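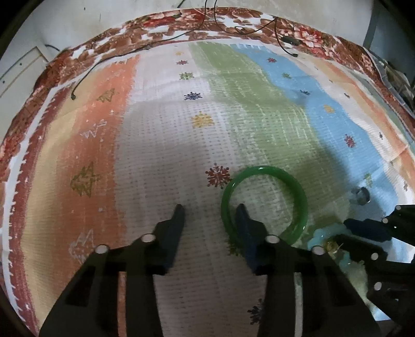 小物の仕分け 写真一覧

2022年5月2日 更新
文・写真整理 Haruto Hattori

403号室に置いていた小物を床に広げ、分けなおしたときの写真をまとめたページです。中身はアクセサリー、裁縫用品、文具、部品類で、大半はLlinos Jamesさんから預かったものです。残りはKallulvilleの部屋を引き払ったときの荷物で、箱のまま置いてありました。

写真は作業の順ではなく、品物の種類ごとに並べています。説明は一、二行にとどめ、保管先が決まったものは末尾に書きました。ページの先頭にあるのは、緑のバングルをマットに置いたときの一枚です。

アクセサリー

緑のバングル
明るい緑の半透明で、断面が太い輪です。つやがあり、上側の丸みに光が出ています。保管先:浅い引き出しの手前。

木のビーズのネックレス
留め具の片方がゆるくなっていたため、糸を替えるまで別にしておきます。保管先:修理待ちの箱。

片方だけのイヤリング
対になるものが見つかっていません。台紙に留めて、見つけた日を裏に書きました。保管先:浅い引き出しの奥。

布のブローチ
裏のピンに曲がりがありました。ペンチで直したあとの写真です。保管先:浅い引き出しの奥。

腕時計のベルト
本体は以前に処分しています。革の部分がまだ使えるので、Gordon Caronさんに渡す予定です。保管先:玄関横の棚。

髪留めの束
輪ゴムでまとめてあったものをほどいて並べました。輪ゴムは傷んでいたので捨てています。保管先:洗面所。

床とマット

作業に使ったマット
橙、白、緑、水色の太い帯が並び、雪の結晶の模様が散っている柄です。白い帯には細かい点線の格子が入っています。小さい品物は、細かい格子のある部分よりも無地に近い部分に置いたほうが見分けやすいと感じました。保管先:丸めて押し入れ。

半透明の袋
緑のバングルの写真で、右のほうにくしゃっと寄っている薄い袋です。しわを伸ばして、部品類を入れる袋に回しました。

灰色の小さな筒
同じ写真の右側、マットの水色のところに横になっている金属らしい品です。短い管かふたのように見えますが、何に使うものか分かっていません。心当たりのある方は連絡をください。保管先:不明品の缶。

マットの端
丸めぐせが強く、端が浮いてきます。四隅に本を載せて押さえました。翌日には平らになっていたので、次回も前の晩から広げておきます。

裁縫用品

糸巻き
色の薄いものから濃いものへ並べた写真です。色の名前のラベルがはがれているものは、先に使い切ることにしました。保管先:裁縫箱の上段。

ボタンの瓶
ふたが固く、ゴム手袋をして開けました。四つ穴と二つ穴に分けています。足つきのボタンは別の小袋です。保管先:裁縫箱の下段。

待ち針
針山から抜いて、曲がったものを除きました。除いた針は厚紙にくるみ、テープで巻いてから捨てます。保管先:裁縫箱の上段。

巻き尺
始めの目盛りがかすれています。布を測るには差し支えないので残しました。保管先:裁縫箱のふた裏。

Lavoieの端切れ
Kendra Arsenaultさんが置いていった布です。アイロンをかけてから大きさ別に畳みました。いちばん大きいものは座布団カバーにする話が出ています。保管先:衣装ケース。

ファスナー
長さをそろえて重ねたところです。動きの悪いものにはろうを塗りました。金属製と樹脂製は混ぜていません。保管先:衣装ケース。

文具

鉛筆と短い色鉛筆
削ってから箱に戻しました。指で持てないほど短いものは、補助軸に入るかどうかで残すか決めています。保管先:机の引き出し。

消しゴム
古いものは硬くなっており、紙が黒く汚れました。試し書きの紙も一緒に写しています。保管先:なし(処分)。

Zonikのクリップ箱
箱の角が破れていたため、内側から紙を貼りました。大きさの違うクリップが混ざっていたので、小さいほうは封筒に入れてあります。保管先:机の引き出し。

付せん
のりが弱くなったものはメモ用紙にします。端をそろえてクリップで留めました。保管先:電話の横。

使いかけのノート
書いてあるページは本人に確認してもらってから切り取りました。残りのページは在庫の記録に使っています。保管先:本棚の下段。

部品類

Wirkowの棚受けとねじ
以前の棚を外したときに残ったものです。同じ長さのねじだけをまとめ、棚受けと一緒に袋に入れました。保管先:工具箱。

鍵
どこの鍵か分かったものには札をつけています。札のないものは不明品の缶に入れました。6月に引き取りの確認をして、それまでに分からなければ処分します。

電池
残量を測ったあとの写真です。使えるものは端子に触れないようにテープを貼って並べています。保管先:台所の引き出し。

古い充電コード
差し込み口の形で分けました。被覆が破れているものは回収に出します。保管先:靴箱の空き箱。

家具用のフェルト
椅子の脚に貼る丸いものと、切って使う四角いものがあります。丸いほうは台所の椅子に貼って使い切りました。保管先:工具箱。

入れ物

仕切りのある引き出し
アクセサリーはこの引き出しにまとめました。バングルのような厚みのあるものは手前の広い区画に入れています。仕切りは差し込み式で、位置を変えられます。

不明品の缶
菓子の缶です。ふたに品名を書いた紙を貼りました。

ふたつきの箱
送料込みで3000円でした。思っていたより浅く、糸巻きを縦にするとふたが閉まりません。寝かせて入れています。

ラベル
Clifford MacDonaldさんの手書きです。水性ペンなので、水回りに置く箱には上から透明のテープを貼りました。

引き取りについて

預かった品のうち、持ち主が戻してほしいものは403号室で受け取れます。受け渡しは平日の夕方のみです。品名か、このページの見出しを書いて連絡してください。裁縫用品と文具は使ってかまわないと聞いていますので、必要な方に分けています。アクセサリーについてはLlinosさんに確認してから返事をします。

訂正

糸巻きの保管先を「机の引き出し」と書いていましたが、正しくは裁縫箱の上段です。布のブローチの説明も一部直しました。

押し入れの上段にある箱はまだ開けていません。6月に作業をして、写真をこのページに追加します。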